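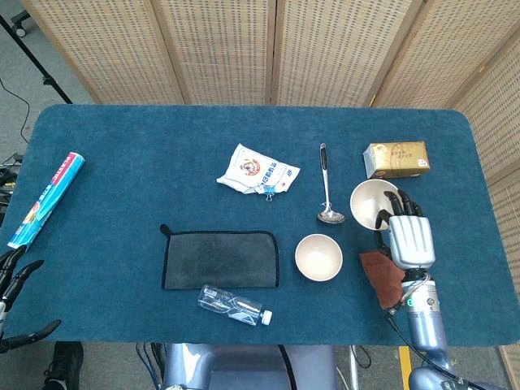 What does Clilla do?

Clilla tests and certifies household water filters for makers, importers and retailers, and keeps a small reference library of results that members can consult on request.

About the company

Clilla was set up in Helham by Rosalba Lo Presti and Italo Pace, who had both worked in municipal water analysis. Their first bench was a single gravity-fed rig for pitcher filters. The laboratory now runs 24 test stations, most of them for pitcher and faucet-mounted cartridges, with the remainder given over to under-sink units and refrigerator filters.

We do not make filters, sell filters or accept commission on filters. Income comes from test fees and from the annual library subscription. The fee schedule is the same for every client and is sent out with the first quote.

What we test

Standard work covers free chlorine, taste and odor, lead, copper, hardness, flow rate and particulate retention. Cartridges are run to their stated capacity and then to 120 percent of it, with samples drawn at fixed points along the way. A client may ask for a shorter run, but the report will carry the words "partial life" on its cover page and in the header of each sheet.

Challenge water is mixed on site in batches of 1000 liters. Each batch is checked for pH, alkalinity, temperature and total dissolved solids before release to the stations, and a retained sample is held until the report has been signed. Batches outside tolerance are drained and remixed - they are not corrected in the tank.

The library holds 1043 completed reports. Of these, 897 are open to subscribers. The others belong to clients who asked for confidentiality at the time of testing, and they stay closed unless the client releases them in writing.

How a test runs

Clients send six cartridges from one production lot, plus two housings where the housing is sold separately. Samples are logged on arrival and given a number, and the stations are run under that number only. Operators do not handle the paperwork that links it to a brand.

A pitcher cartridge takes between three and five weeks, depending on rated capacity and flow. Under-sink units take longer. Draft results go to the client for a check of model names and part numbers. Comments on the results themselves are accepted, and are printed as an appendix if the client wishes, but readings are not changed.

Staff

Rosalba Lo Presti is technical director and signs all reports. Italo Pace is responsible for the rigs and their calibration. Nithin Kamath heads metals analysis. Elisa Cattaneo manages the library and subscriptions. Manikandan Fernandes handles quotes, sample intake and scheduling, and is the first contact for new clients.

Premises

The laboratory occupies the ground floor of the McIntyre building in Helham. Deliveries use the rear entrance and are received until 4 p.m. A second site at Pusemero stores retained cartridges, which are kept dry and sealed for two years after the report date and then returned or disposed of - the client chooses which on the intake form.

Visits by clients are by appointment. Stations running another client's samples are screened during visits.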